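Final Report, Section 4: The fault in the handover task, and why I do not think we fixed it

Our group (me, Piroska Vörös and Paraskevi Kokkinos) was given the two-arm bench at Prudham for the spring project. The task was pen into cup. Our supervisor wanted a success rate, and the number on our poster at the Suvbridge open day was 62 successful placements out of 100 trials. I argued against printing it, and this section is my attempt to say why.

The fault first showed up in February. The left arm would close on a pen, report a good grasp, lift, and let go before it reached the cup. No error came up. The log said "object held" for up to 3 seconds after the pen had landed on the table, so the arm went on to the cup and opened over it with nothing to drop. Our script then scored the trial as a success, because all it checked was that the hand had opened in the right place.

Paraskevi found this on a Thursday by reading the video against the log. Of the trials already scored as successes, 8 were empty. We took those out and ran replacements. The poster number comes from the cleaned set, but the cleaning was done by eye, by the same people who wanted the number to be good.

The explanation we were given was the grip force threshold. MacLeod, the lab next door, had seen something like it and told us to raise the value. We did, and the drops became less frequent. Piroska takes this as proof. I don't. We changed the threshold on the same afternoon that we reseated the connector on the left hand, and we never ran one change without the other. A loose connector would also explain a stale "held" reading - better than the threshold does, in my opinion, since the reading was old and not just wrong.

There is a safety side too. An arm that believes it is holding something moves on the slow profile. When the reading finally caught up, ours switched to the fast one in the middle of a move. Both arms share the space over the table. They never touched in our trials, but our risk form from Bostthorpe assumed a single speed per move, and nobody has revised it.

What I would ask of the next group: change one thing at a time, and score from the cup.

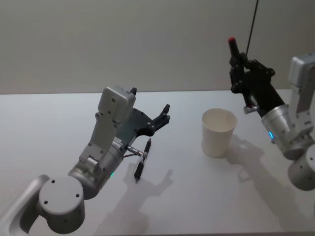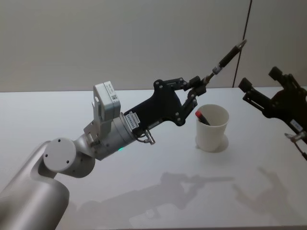
Figure 4. The two-arm bench with the cup on the table. In the second picture the left gripper is holding the rod-shaped tool and a red-capped marker is in the cup.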